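**Bone conduction headphones** are headphones that sit on your cheekbones and send sound through the bones of your skull, so your ears stay open. I've been wearing one pair or another for years, and I look after this entry on the Arnville listening wiki, so forgive me if I ramble a bit!

## How they work

Each side has a small pad that shakes very slightly. Your inner ear picks up the shaking as sound. Bass is the weak spot (turn it up and the pads tickle), but speech comes through lovely and clear.

## Models I've used

The Flostileck was my first. It weighed next to nothing and ran for 6 hours, and I wore it on nearly 200 walks before the band cracked one cold December morning. Then I bought the Sandhu, which cost me 83 pounds and has much nicer buttons – big ones I can find with gloves on.

The Jindus is the one for swimmers. It stores 400 songs on the headset itself, as Bluetooth hardly travels through water.

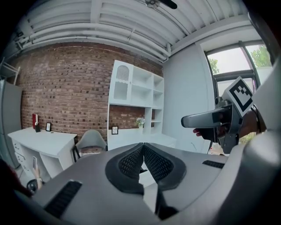
Putting music on the Jindus is a faff, mind you. It wants plain MP3 files, and it plays them in the order you copied them over, so do your albums one at a time.

## Care

Rinse them in fresh water after the pool or a sweaty run, and dry the charging contacts with a soft cloth before you plug them in. Glasses wearers should put the headphones on first, then the specs.

*Last edited 2025-06-18*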